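We use cookies to remember your settings and count visits. By carrying on you agree to this. OK

Giving up the second car

February 13, 2018

We sold the second car in December and I said I would write down how it went once we'd had a couple of months without it. It was a small grey hatchback, 9 years old, and the gearbox had started making a noise the garage didn't like. The quote for putting it right was more than the car was worth, so I drove it to a dealer on the ring road and came home on the bus.

The bus is the 66. It stops at the end of our road and goes to within a short walk of my office, and in all the years we've lived here I had caught it perhaps twice. The timetable says every 20 minutes. In the mornings that's fair. After seven in the evening it is every hour, and if you miss one you are stuck.
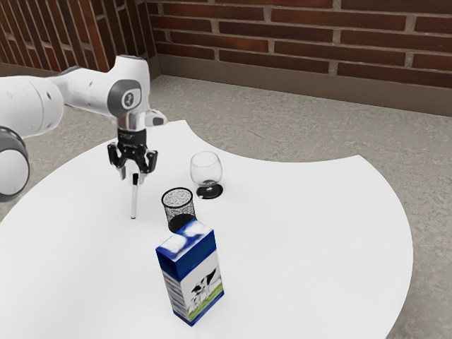
Money first, as that's what people ask about. Insurance, tax, the MOT, tyres and petrol came to roughly £102 a month when I added up the last year. My bus pass costs less than that, but only just. If you put in the gearbox and what I would have paid for a newer car, the gap gets a lot wider. I haven't missed paying for parking either.

Time is the bigger change. Driving took me 25 minutes on a good day and 40 on a bad one. The bus takes 45 whatever happens, plus the walk. I get up earlier and I read more. I've finished three library books since Christmas, all of them crime novels, and one I'd already read without realising until the second murder.

Shopping needed some thought. We used to go whenever we ran out of something, in whichever car was on the drive. We now do one big shop on a Saturday in the remaining car and I pick up bread and milk on foot. We waste less food, though I think some of that is down to the freezer being sorted out at last.

The awkward bits have been evenings and anything at short notice. Twice we have both needed the car at the same time. Once I took a taxi, which was £11, and once I didn't go. The taxi felt like an extravagance until I remembered that the old car cost me three times that every week just sitting outside.

I wrote a shorter version of this in January and asked whether anyone else had done the same.
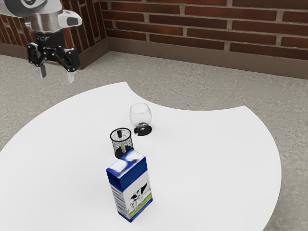
Mbali Mkhize wrote that they had gone down to one car as well, and lasted 5 months before buying another. The trouble for them was school. Two children at two schools in opposite directions, and a bus that went to neither. She said she'd try it again when the younger one moves up, and that I should keep a list of every taxi so I didn't fool myself about the cost.

I've started the list. It's on the side of the fridge and has one entry on it so far.

I also had a message asking about cycling. I do own a bike. The back tyre is flat and the hill on the way home puts me off, but I'll look at it again when the mornings are lighter.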